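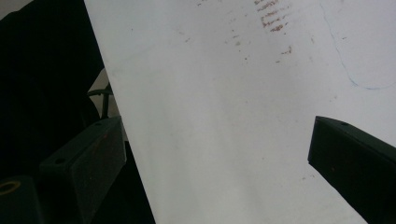
February 2021

It rained again the whole morning, so I decided to finally do something with the white board. I took it with me from the old apartment in Gascombe and I still did not decide if it becomes a table for drawing or goes to the trash. I paid 30 dollars for it, and it is hard for me to throw away a thing I paid for.

The worst are the brown marks. They are reddish, in short strokes, one under another, like a small ladder. I think they come from the time when I painted the flower pots, but I am not sure. It could also be rust from something I left lying there. First I tried warm water with dish soap, and I rubbed until my wrist was hurting. Then I remembered I have a bottle of Dolia cleaner under the sink, the 200 ml one. On the label it is written to wait five minutes. I waited ten, as I was on the phone with the bank. 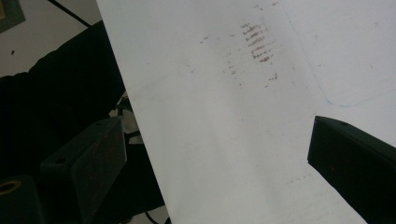
After lunch I looked at the marks again with my glasses on. They are flaky and not the same everywhere, some parts dark and some quite pale, and next to them there is a second group which I did not notice in the old apartment. The rest is only a little gray and stained. With this I can live. I will probably put a sheet of paper over it when I draw.

In the evening I searched for a plastic cover in the Rarnier catalog. They have one for 50 dollars, more than the board itself, and the delivery is only in March. I wrote down the order number, 1453, and did not order. Maybe I will ask in the hardware store if they can cut me a piece.

I forgot to buy onions, so for dinner it was soup without onions. Tomorrow I must also call about the heating.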